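Workshop tips: when the gripper stops letting go

Faults in a small pick-and-place arm usually get blamed on the software. In our shop the last one was a jaw that opened late, and it took two evenings to find because we started at the wrong end. The notes below apply to any bench arm with a parallel gripper and a separate jaw drive. Ours is a Gonitz arm with a Zondley controller.

Symptom. The arm lifts a shape, carries it to the drop point, and commands open. The jaws part late or on one side only. The piece drags and lands rotated. On the next cycle the arm closes on a corner and stalls. Over 200 cycles we logged 108 bad releases, nearly all of them on the star blocks.

Before touching anything, cut power at the wall and wait for the drive to discharge. The stop button on most small controllers halts motion but leaves the jaw motor energized. Fiorella Pagano had a fingertip pinched in March with the stop button pressed in, and since then the rule has been plug out and lying on the bench where you can see it.

Run the job in the simulator first. Use the same cycle file and the same shapes, and watch the fingers at the moment of release. If the fault shows up there, it is in the program: a wait that is too short, or an open width smaller than the part.
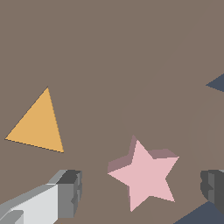
Our simulated run was clean, so the program was cleared and we moved to the hardware.

Check the jaw slides. Wipe them with a dry cloth, then move each finger by hand. Both should travel with the same light drag. Ours did not - the left one stuck near the end of its travel. Old grease had picked up sanding dust from the blocks and set like putty. Clean with a plastic scraper and mineral spirits, let dry, and apply a thin film of Blackwood slide grease. Do not use spray oil. It runs onto the finger pads.

Check the pads. Rubber that has gone tacky will hold a painted block after the jaws open. Wash with dish soap and water. If they are still tacky, replace both together.

Check the cable. Flex the jaw lead at the wrist with a meter on it. An Inex connector that reads fine at rest can drop out when bent.

Reassemble, keep hands clear, and run 40 cycles at low speed with no parts. Then run 40 with parts. We had 2 bad releases in the second set, both on a block with wet paint.

Regrease every three months, sooner if you sand in the same room.

Last revised 7 Jul 2021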